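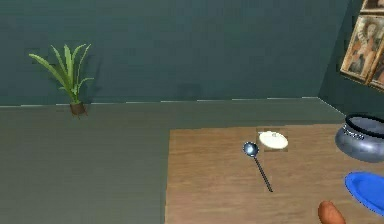
Sell the boat before you ever talk to the harbor lady, a guy in the game chat told me last night, and the Lutthorpe ferry will just open up on its own. So I sold my boat. The ferry did not open up. Now I have no boat, no ferry, and I'm stuck on the Rutuvthorpe side with a bag full of salt that I can't sell to anyone over here because they all already have salt.

This is in Plikano, regular mode, no mods. I'm level 31 and I've done the whole bakery chain and the first part of the mine. The harbor lady only gives me the line about the tide and then the chat box closes. I have a little over 3,000 coins left and the boat costs 4,000 to buy back, so I'd really rather not grind for it if there's another way across. Does anybody know what starts the ferry? And did I mess up my save by selling the boat?

posted by saltbagsteve_no

pondwitch
Your save is fine, don't start over! I did the same dumb thing in my first game (different boat, same harbor lady) and I still finished everything.

The ferry has nothing to do with the boat. It opens when you bring her the bell rope, and the quest for the rope doesn't show up in your log, so everybody walks right past it. You need to go up to the lighthouse after dark, like 9 p.m. game time or later, and talk to the keeper while he's outside. If he's inside he only wants to play cards. If he's outside he complains about the bell, and you have to pick the answer where you offer to look at it. Don't pick the one where you say it's late, or he goes in and you have to wait until the next night.

Then the rope is down in the cellar of the net shop. The door's locked but there's a window around the back you can crawl through if you aren't wearing the heavy coat. I was stuck on that for ages because I never take the coat off, it's got the good pockets. Grab the rope, take it to the lady in the morning, and she finally quits talking about the tide. The first ride is free and after that it's 2 coins each way, so you'll be okay with what you have.

One more thing, keep the salt! The smokehouse over in Lutthorpe pays really well for it, way better than the market stall next to the dock. I dumped mine at the stall and felt sick when I saw the smokehouse price.

gravelpants
just go through the mangundap tunnel, you don't need the ferry at all. it's at the back of the mine. bring torches. I never used the ferry once

pondwitch
Doesn't the tunnel need the second part of the mine done, though? They said they only did the first part. I remember a big rockfall in the way until the foreman gives you the powder.

gravelpants
oh yeah maybe. I did the mine first thing so I forget

tinkettle
The lighthouse answer is right, I just want to add to it because I got stuck in a spot it doesn't cover. If you already won three card games against the keeper he stops coming outside at all. At least he did for me, and I sat on that hill for what felt like a week of game nights. What fixed it was sleeping at the inn in Rutuvthorpe and not in my own house. I don't know why that works, I think the town resets or something. Next night he was out there by the railing griping about his bell like normal.

Also I wouldn't buy the boat back until late in the game. The price drops when the boat shed gets repaired, and by then you'll want the bigger one anyway. The small one can't go past the reef and it's slow as anything with cargo in it.

saltbagsteve_no
Got the rope!! It was the coat. I was standing at that window pressing the button like an idiot. Going to see the harbor lady now and then I'm off to the smokehouse.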